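Progress report, second period
Project: Shelf reading and restocking with a mobile robot (Gradex)
Partner: Petek, Drovonton site
Reporting month: September

1. Summary

In this period we moved from single objects on a clean table to packaged goods in a furnished room. The main question from the proposal is still the same: can a robot learn where a package should be gripped when it has seen only a small number of demonstrations of this package type? We can now answer it for closed boxes, with a positive result. For open boxes and for large cartons the answer is not clear yet, and I describe the difficulties in section 4.

The planned work for the period is complete except the test with two operators, which we had to move to the next period. The budget is on plan.

2. Data collected

We recorded 299 demonstrations. Each demonstration starts with the package in its resting place and ends when the package is released at the goal position. We stopped each recording by hand, and later we cut the beginning and the end with a small script, so the length is similar for all of them.

Following the remark of the reviewer after the first period, we did not prepare the room specially for the recordings. The first data set was too tidy, and the model learned the background together with the object. Now the background changes between sessions, and so does the order of the goods. We also kept the normal product packaging with all its print, where before we had plain boxes with a marker on top. 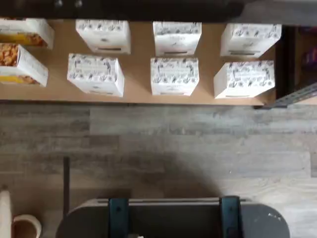
Closed and open boxes on the shelf.

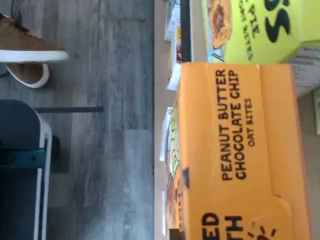
The labels for the recordings were made in the Sterkero tool. Every grip has one point and one direction. We first tried to label a full region on each face of the package, but two labels of the same package by different persons were often not in agreement, and the work was slow. The point and direction format is less rich, but it is much more stable, and the model trains on it without problems.

3. Method

The method has two steps. In the first step the robot proposes grip points from one view only. In the second step it moves closer, takes a new view and scores the proposals again. Only the best one is executed. If the score is under the limit, the robot goes back and takes a view from another side.

In the proposal we planned to use the same network for both steps. We have changed this. The close view has very different content: the face of one package may fill most of it, and printed pictures on the package can look like real objects to the network. We saw proposals on a printed figure, where there is nothing to grip. A separate small network for the second step, trained only with close views, reduced this error strongly. It needs 40 demonstrations per package type before it becomes useful. With fewer it is not better than the first network alone.

4. Results

For the evaluation we made 100 trials with closed boxes, none of them in positions used for training. I consider a trial successful only when the box is lifted, carried and put down upright. With the two-step method the share of successful trials is clearly higher than with the one-step method from the first period, and this is true in both light conditions (morning and evening). The full table is in the annex.

The errors which remain are mostly of two kinds. Sometimes two boxes of the same design stand near each other and the robot takes a grip point on the wrong one. The grip itself is then good, but the task is counted as failed. In other cases the robot touches the neighbor box during the approach and pushes it, so the view which was used for the plan is not valid anymore. For this we added a short check before closing the gripper. It costs a little time for each trial but I believe it is worth it.

With open boxes we made only a small test. The upper edge is soft and the model often prefers it, because in the view it looks like a clear straight line. A grip there bends the wall of the box. We have no good solution yet. Large cartons are difficult for a more simple reason: the gripper does not open wide enough, and the carton must be held at a flap or pushed to the edge of the table first. Pushing was not part of the proposal. I would like to discuss on our next call if we may include it.

5. Changes to the plan

The test with two operators moves to the next period. The gripper fingers from the supplier arrived late, and it made no sense to train new operators on the old fingers and then again on the new ones. The new fingers are mounted now and calibrated.

We also ask to use the rest of the travel money for storage. The recordings with all cameras take more disk space than I calculated. The total amount of the budget does not change.

6. Next period

We will repeat the closed box trials with the new fingers, so that the numbers can be compared. After this we will record open boxes, with 5 different wall heights, and label them with a rule that does not allow a grip on the free upper edge. The data set of closed boxes will be cleaned and shared with Petek. A first version is already on the project server, and comments on the file format are welcome until Friday, before we convert the remaining sessions.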